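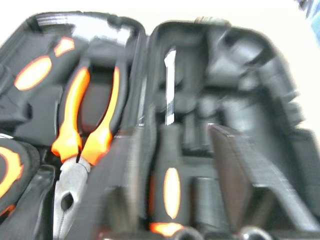 Fluvorar Household Tool Case: worth a line in the lab budget?

Reviewed by Feng-yi Chou

When we planned spending for our two-arm bench, the arms took nearly everything and the objects they handle got what was left. I had put down one line for "props" and had to split it in March. The Fluvorar case came out of that line at $30, bought from Prodero with the rest of a small order.

The contents are ordinary household tools: hammer, needle-nose pliers, screwdriver, sockets. The handles are black with orange grips, and the orange helps, as the molded tray is black too. Each tool has its own recess. That makes it a fair test for putting things back, which is what Ayman Saab wanted it for.

I would not buy it to repair anything serious. The screwdriver is fine for terminal screws. The hammer is light.

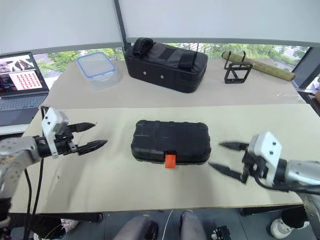
Plesance Bench Notes, No. 4

The latch is the part to think about before you order. It is orange and sits at the center of the front edge, so it is easy to find, but it is stiff on ours and a two-finger gripper needs a good angle on it. Plan for spare fingertips. We budgeted $1,620 for fingers and cables and I would not go lower.

Buy two cases. The second can stay closed on a shelf until the first one's hinge gives out, and you won't have to match a new model halfway through a project. Hà sells a similar case with a softer latch, at a higher price. For opening and closing practice I'd pay the difference. For tool placement the Fluvorar is enough.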